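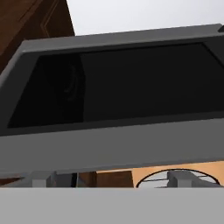 Teaching the arm to mind the microwave

Newsletter > Workplace > Kitchen and Catering

Fri 8 March
By Gøran Åberg

Most of you know I've been splitting my weeks between the catering floor at Skovano and the little office upstairs where the Narnach trials are run. People keep stopping me by the lockers to ask what I do up there all day, and "I look at a microwave" doesn't seem to satisfy anyone, so I promised the editor a proper update.

The job we're starting with is the reheat station. If you've worked a late shift you know the one! Open the door, tray in, door shut, wait, door open, tray out, and do it again until your shoulder starts complaining. We reheat 136 trays on a normal weekday, and Vidambridge (the people supplying the arm) reckon it's a sensible place to begin.

Before the arm touches anything of ours it practises in a simulated kitchen on the computer. I sit with the gripper's view up on my monitor and it's a funny way to look at a kitchen, all big grey microwave and a bit of timber cupboard behind. You get used to it. My part is to say what a person would do next, and to flag the moves that would drive a cook up the wall. I've flagged a lot of them. It loves to park itself right where you'd want to put your hand, and I've spent whole mornings arguing about which side it should come in from.

We've now logged 3102 practice runs, and I've sat through more of them than is good for me. The door is the hard part. I had no idea how much I did with a microwave door without thinking (the little hip bump to close it, for one) until I had to explain it to an engineer with a notepad.

Now for the bit everyone really wants to know. There are 16 of us on the reheat roster, and management have put it in writing that the roster stays that size through to October, when the trial gets reviewed. What does change is the work itself. Two people per shift will move off the station and over to plating and special diets, which I think most of us would rather be doing anyway, though I know Løken kitchen had a rocky few weeks when they shuffled their people around. Training for that is paid and in work hours. If your supervisor tells you otherwise, come and find me.

I'm not going to pretend I love all of it. The reheat corner is where I learned half the names in this building, and you don't get much of a chat out of an arm. A few of you have also said you're worried about being stuck as the person who stands beside it and clears faults. Fair enough, I'd hate that too. I've asked for that job to rotate by the hour and I'm still waiting on an answer.

The practice setup will be on the big screen in the break room at lunch all next week. Come and have a go at the controls, tell me what looks wrong, and please bring your own mug as we're short again.

Recent items
Special diets training: how to put your name down
News from the Løken kitchen
New lockers, old keys
Parking changes at the Skovano loading dock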